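Pakano Kitchen Trainer: User Manual
Section 4. Setting up a cabinet task

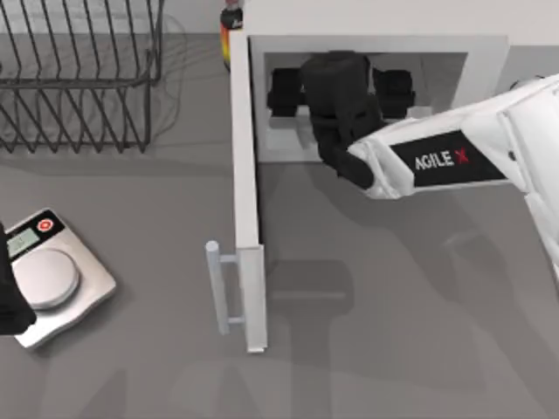

4.1 What to expect

The cabinet task is the first chore most people try, and the one they give up on most often. Opening a door and reaching inside is easy for a person. For a pair of arms it is several jobs in a row, and a small error in the first one is carried into the rest. At present the software handles a cabinet it has practised with fairly well. It does not handle a strange kitchen well. Please do not plan on using it for daily housework.

In our own runs on the Clirnberg layout, the door was opened and the item placed inside in 273 attempts before we were happy to publish the settings below. Your results will depend on your layout.

4.2 Before you start

You will need a working installation (Section 2) and two calibrated arms (Section 3). Allow 20 minutes for the first set-up.

1. Open the Layouts menu and choose Kitchen, then Cabinet.
2. Check that both arms are shown in their rest position. If one is missing, reload the layout.
3. Turn the cabinet so that its opening faces the working area.
4. Leave space for the door to swing fully. The door sticks out a long way when open and the arm has to pass it.
5. Put other items, such as the dish rack, the scale or a bottle, where neither arm needs to cross them.
6. Save the layout under a new name. The supplied layouts are overwritten when you update.

Note: Shadows can be switched off under View. This makes no difference to the arms but makes the gripper easier to follow inside the cabinet.

4.3 Opening the door

1. Select the arm that will pull the handle.
2. Set the gripper to Half open.
3. Bring it to the handle at Slow speed and close it on the bar.
4. Pull along the arc of the door. A straight pull will make the grip slip.
5. Release, then back away before turning the wrist.

Caution: Do not use Fast in this step. On a real arm, a closed gripper that is dragged off line can bend a hinge or damage the finger blocks.

4.4 Reaching inside

1. Line up the gripper with the middle of the opening.
2. Tilt it downwards and move in at Slow speed.
3. Check the clearance on both sides. The gripper body is bulky, and with the fingers spread it takes up much of a low opening.
4. Lower the item until the contact reading changes, then open the fingers just enough to let go.
5. Withdraw along the same path.

Note: If the gripper touches the frame of the opening, stop and go back to step 1. Small corrections made inside the cabinet usually cause a second collision.

4.5 If the task fails

Gripper misses the handle: repeat the calibration in Section 3.
Door swings back: increase the opening angle in the layout file.
Error 31: the path is blocked. Move the nearest item and run again.
Error 31 appears with nothing in the way: see the Gevside update notes, or write to Magnus Buchanan at the support desk and attach your layout file.

Continue to Section 5, Weighing and pouring.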